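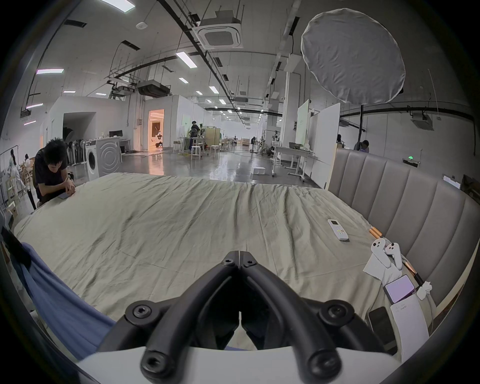

The bed in question, wrinkled sheet and all.

I have spent more of my adult life than I'd like to admit arguing about where a dog should sleep. My side of the argument used to be easy. Dogs go on the dog bed, people go on the people bed, and everybody wakes up with the same amount of mattress they went to sleep with. Then we got Gindo, who is 80 pounds of hound and elbows, and my principles lasted nine nights.

So I'm not writing this as somebody with a perfect record. But I do have an opinion, and it's that the pet business has gotten very good at selling us furniture our dogs never asked for.

I went to a home and pet show in March, mostly for the free treats (for Gindo, calm down), and there was a whole row of dog beds nicer than the couch I had in college. One had a canopy. One came with a matching human nightstand, so your dog's corner could "speak to" yours. The one I kept circling back to was the Forell, which has a tufted back and little brass feet and costs more than my car payment. I sat on the floor and pushed on it with my hand. Lovely foam! I wanted it badly, and I wasn't picturing Gindo on it at all. I was picturing my sister seeing it in my living room.

I think that's the trouble. Most of this stuff gets designed for the person walking past it. The colors match our rugs, and the fabric feels good to our fingers. Meanwhile the dog would like something flat, big enough to lie on sideways, near the people, and smelling like last week. You can't put that last one in a catalog, I guess.

My neighbor Kevser Eren has fostered dogs for years and she's the one who talked me down from the Forell. She uses old comforters folded in half inside a zippered canvas cover, a plain thing from a company called Kozan, and when one gets gross she washes the cover and swaps the comforter. I said that sounded kind of sad. She asked me which of her dogs looked sad. They were in a pile by the radiator, snoring, so I dropped it.

Now, I'm not against spending money. An old dog with bad hips may really need a thick orthopedic mattress, and if your vet tells you to get one, get it and don't look at what the brass feet cost. I'd also pay extra for a cover that comes off without a wrestling match. The Plevlow bed we had before this one had a zipper that stopped halfway around, so washing it meant folding the foam like a taco and swearing, and I'd love five minutes with whoever signed off on that.

But if the thing is dry clean only, it isn't a dog bed, and I will die on that hill. Same goes for white boucle, tassels, and anything with a "show side."

We have two covers now, one on and one in the wash, and an ugly brown comforter that came from my mother's guest room. Gindo uses it from dinner until I turn off the lamp. Then I hear him get up and stretch, and I scoot over.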